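Teaching by Hand: What Recorded Work Changes for the People Who Do It

Project report, 31 Mar 2019
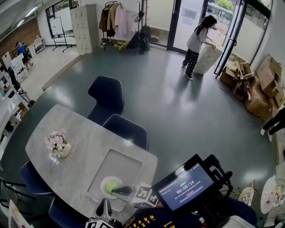

One of the operators at Prurkent told us that the hands get used to it in a day or so, but the idea of it takes longer. We heard versions of that remark from most of the people we spoke to, and it became the question behind this report.

1. Background

Prurkent is a small firm that prepares recorded handling tasks for companies that want to automate light work such as setting tables, sorting trays and packing small goods. The operators do the task themselves with hand-held grippers, and the recordings are then used to train a machine. Our group visited the workplace in two blocks, the first in August and the second this spring. We wanted to find out what the job is like, how it compares with what the same people did before, and what they think it will lead to.

Before it took up recording, the firm ran a packing service for local shops. Several of the present operators came over from that side. The packing work has not gone away, but there is less of it, and people are moved between the two as orders come in.

2. How we worked

We interviewed operators during breaks and sat in on the morning planning talk. We were also given the session log for the months between our visits. It lists 3483 recorded attempts at tray and table tasks, of which 3340 were accepted. The rest were rejected at review, mostly for a dropped object or a late start. We did not have access to pay records, so nothing in this report says anything about wages beyond what people chose to tell us.

3. The work itself

A session begins with a task card. The card gives the starting layout, the object to be handled and where it should end up. The operator holds a gripper in each hand and carries out the task at an even speed. In the session we followed most closely, a round green piece lay on a white plate inside a tray, and the timer on the small screen fixed to the gripper read 00:00:14 as a gripper finger touched it. Many of the tasks are on this scale. They are household movements that anyone can do with bare fingers, and they become slow work again with a gripper.

The tables are in the same room as everything else. Boxes are stacked and carried near the door, coats hang on a rack at the back wall, and people walk past. The operators did not seem bothered by this. Two of them said the mixed room was better than the separate booths used at first by Skevitz, another firm where they had done similar work, because there they had gone most of a shift without talking to anyone.

4. What has changed

Pace. In packing, the speed was set by the pickup times. In recording it is set by a block of up to 5 hours with fixed breaks. Operators described this as calmer but also longer. One said that a packed order is finished when it leaves the building, while a recording is only finished when someone else has looked at it.

Being reviewed. This was the change people talked about most. Every attempt is watched by a reviewer, and a rejected one goes back to the operator with a short code. At the start the codes were sent without any explanation. After complaints, the firm added a line of plain text to each one — a small fix, but the operators brought it up without being asked.

Strain. Lifting has gone down. Wrist and thumb soreness has gone up, mainly among those who record for several days in a row. The firm now swaps people between recording and packing after two days. We think this should be written into the schedule. At the moment it depends on who is planning the week.

Skill. New operators need a few sessions before their attempts are steady enough to use. Experienced ones can tell from the feel of the grip whether an object is about to slip. None of this counts as a qualification anywhere else, and some of the younger operators were worried about that.

5. What people expect

Opinions were split. Some operators assume the recordings will end up replacing packing jobs like the ones they used to have, and they said so calmly. Others pointed to Piras, a customer that has used automated tray handling for a while and moved its staff to checking and restocking. We could not confirm how many staff were kept on there. A third customer, Bondon, did not answer our questions.

6. Limits

We saw one workplace, and the people who had left it were not available to us. Those who disliked the change most may be among them. The session log also records attempts only, so setup time and waiting time are missing from our figures. A follow-up should ask for the packing schedules from before the change and set them beside the current ones.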